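4.2 Where the Husari runs went wrong

I ran 800 simulated trials of the rack-and-tray job, and 55 tripped the contact fault. Most of the trouble came in close, with a fingertip right up beside a panel.

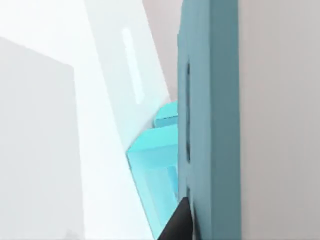
4.3 The second arm

Fig. 4. Wrist and table views, Husari scene.

I'd blamed the rod (wrongly!) for weeks.
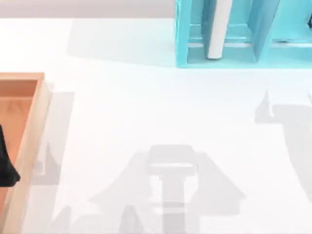 So I logged both arms and found 2 stale joint targets. Then I went back over the tray side.

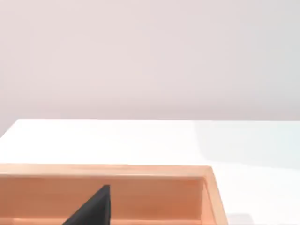
4.4 Fault limits

I left these alone.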